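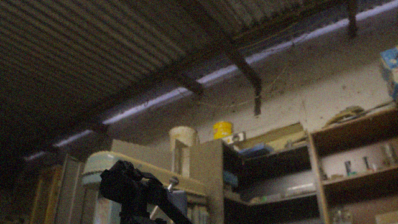
*Computer rendering: ceiling, light tube and wall shelving.*

**Progress report, Hamdy Elementary library and water works**
For: Gobnait Cullinane, Trukosis Fund
From: Dardo Rivadeneira, district facilities office
Period: up to the end of October

Dear Ms. Cullinane,

The school board approved the revised plan for the Hamdy library on Wednesday evening. There were 5 votes in favor and 2 against. The two members who voted no asked for a longer discussion of the parking, and we agreed to bring a separate paper on this to the next meeting.

**Work done**

The old carpet is out and the floor below it is leveled. The electrical contractor has finished the new panel and passed the county inspection on the second visit. On the first visit the labels on the panel were missing -- this cost us four working days, which we did not recover.

All 1159 books from the old reading room are now packed and listed. Violeta Ocampo made the list with her sixth-grade class, and it is already in the district catalog.

**Work delayed**

The drainage on the north side is behind. Porex delivered the pipe in the wrong diameter and the replacement did not arrive yet. The trench stays fenced until then. Students use the east gate, and parents received a letter about it in English and Spanish.

**Budget**

We have spent 40 percent of your grant. The drainage delay does not change the total, but the payment to Porex moves to the next period. I attach the invoices. The one for the fence rental is still missing, and Nga Huỳnh in accounting will send it to you directly.

**Next period**

- Replace the pipe and close the trench
- Paint the library walls
- Order the shelving (the price is valid until the end of next month)
- Present the parking paper to the board

I would like to ask for one decision from your side. Principal Oriana Urrutia wishes to use the small amount left from the carpet line for reading lamps. The grant agreement permits a change between lines only with your written consent. A short e-mail is enough for us.

With kind regards,
Dardo Rivadeneira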